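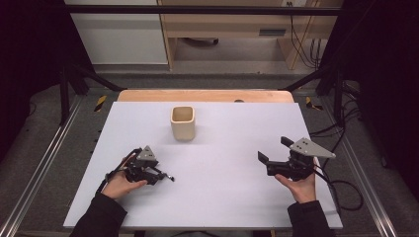

Thursday, morning. Salt check on the hygrometers before they go back to the Waltmont store. Table salt slurry for the main run, potassium chloride for the high end. Slurry mixed to wet sand, no free liquid standing on top. The salt has to stay visibly undissolved for the whole run or the point means nothing. Last spring's entry used jar lids, which were too shallow and let the slurry creep over the rim onto the sensor vents. A small square cup with an open top and rounded corners, like the cream one, suits this better: deeper than a lid, and no sharp inside corner to dig dried salt out of. Fill to half at most.

Chamber is the lidded polypropylene box with the foam gasket. Gasket wiped with a damp cloth and left to dry overnight. Cup at one end, instruments at the other, none touching. Small fan not used this time. It shortens the wait but it warms the air slightly, and I don't trust the correction.

Instruments in this run:
Aebischer digital, the one from the upper shelf
Aebischer digital, the one from the map drawers
Tekidetti dial, brass case
Tekidetti dial, painted case, returned from Gronport with a note saying "reads dry"

Lid on before coffee. Room stable, heating off, blinds down on the sunny side.

After 3 hours: both digitals have flattened out and agree with each other, slightly above the table value for sodium chloride. The brass dial is still climbing. Tapping the case moves the needle up a little and it stays there, so there is friction in the linkage. The painted dial is 10 points low. Gronport was right.

Left everything closed through the afternoon. The painted dial came up a little and then stopped. At the end of the day it was holding 10 points low again, tapped or not tapped. That looks like an offset and can be taken out at the screw, provided it is the same at the high end.

Second day. Changed to potassium chloride. New slurry, distilled water, and the chamber wiped out and aired first. Any sodium chloride left behind in the cup would pull the humidity down, so the cup was washed and rinsed with distilled water and dried fully before refilling. Lid back on mid-morning.

Digital, upper shelf: 86, steady from lunch onward. Accepted.
Digital, map drawers: a shade under the other, inside tolerance. Accepted.
Brass dial: slow, but arrives. Usable for a room that changes slowly. Not to be used for a packing case.
Painted dial: 13 points low.

So the painted dial is not a plain offset. The error grows with humidity, and setting the screw at one point will leave it wrong at the other. Shufen Xia looked at the readings and thinks the hair bundle is tired and wants regenerating before anyone touches the screw. Her method is to wrap the case in a damp cotton cloth until the needle stops rising, unwrap, let it come back to room conditions, then repeat the salt points. She has had good results with older Tekidetti dials and poor ones with any that have been cleaned with solvent. No record of how this one was cleaned. I have written to Gronport to ask.

Notes on the potassium chloride point. It is more sensitive to temperature than sodium chloride and the table has to be read at the temperature inside the box, not the room. I had the thermometer outside the box on the first attempt and lost nearly an hour working out why the digitals looked high. Thermometer now lives inside, taped to the end wall with the bulb clear of the plastic.

Condensation: a light film on the lid at the second reading. Moved the box away from the outside wall and it cleared. Readings taken while the film was there are struck out in the log. Please don't reinstate them to fill the gap in the plot.

Magnesium chloride point not done. The jar in the cupboard has caked and drawn water and I would not rely on it. New stock to be ordered. Until then none of these four has a low point, and the certificates should say so in the remarks box.

Labels: the two digitals and the brass dial have new tags with the correction written in pencil. The painted dial has a red tag and stays here.

To do:
Regenerate the painted dial, then both salts again, same order
Light oil on the brass dial pivot? Ask Shufen first, the maker's leaflet says no oil
New gasket foam, the corner by the hinge has taken a set
Move the old jar lids out of the salt drawer so they don't get used again
Copy the readings into the Waltmont sheet, including the struck-out ones with the reason

Box left open to air overnight, slurry scraped into the waste tub, cup soaking in the sink.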